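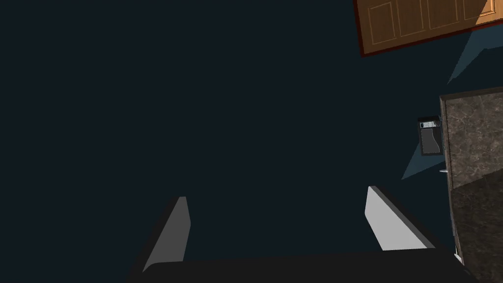 Tarnaswood are through to the two-day final, and what a way to get there! Chasing 142 on a pitch that had been spitting all afternoon, they crept home against Rorkodby by one wicket, with Hedvig Halvorsen unbeaten on 30 and the number eleven, Ye-seo Yeom, facing the last four balls with the whole fielding side close enough to shake her hand.

It should never have been that tight. Tarnaswood had been cruising at the tea break, and there was talk in the pavilion of an early finish. Then Rorkodby captain Nam-gil Ahn brought himself on from the river end, and the game turned completely. His left-arm spin has won plenty of matches for this club over the years, but this was as good a spell as anyone on the boundary could remember. He got one to rip past the outside edge of Eun-seong Cha and clip the top of off stump, and from there the wickets went down in a rush.

Halvorsen came in with the chase wobbling badly and played it beautifully. She swept when the ball was full, sat back when it was short, and ran like mad in between (two of her singles really had no business being singles). Her only boundary was a lovely late cut, hit so softly that the fielder at backward point gave up the chase and then had to start again when the ball kept rolling.

With the scores level, Ahn brought every fielder in. Yeom blocked one, left one, blocked another, and then pushed the next into the gap at midwicket and took off. The throw came in hard and missed. You could hear the cheer from the parking lot.

"I didn't see where it went, I just heard Hedvig yelling," Yeom said afterward. "I've been batting at eleven all season and I think that's my first winning run ever."

Ahn was generous about it, even with his bowling hand wrapped in ice. "We bowled well enough to win most days," he said. "Good luck to them in the final. I'd pay to watch that one again."

Earlier, Rorkodby's innings had been held together by I-seul Song, who opened the batting and was ninth out, caught on the rope trying to clear the sight screen. Song has now made 515 runs in the competition, more than any other player, and she did it this time with partners coming and going at the other end. Pringle, the Tarnaswood seamer, finally got her with a slower ball after being driven for four earlier in the same over.

Tarnaswood will play Brosow in the final, at Brosow's ground. The two sides haven't met since March, when rain washed out the second day of a preseason friendly with the game nicely balanced. Play starts at 11 in the morning on both days, and entry is free.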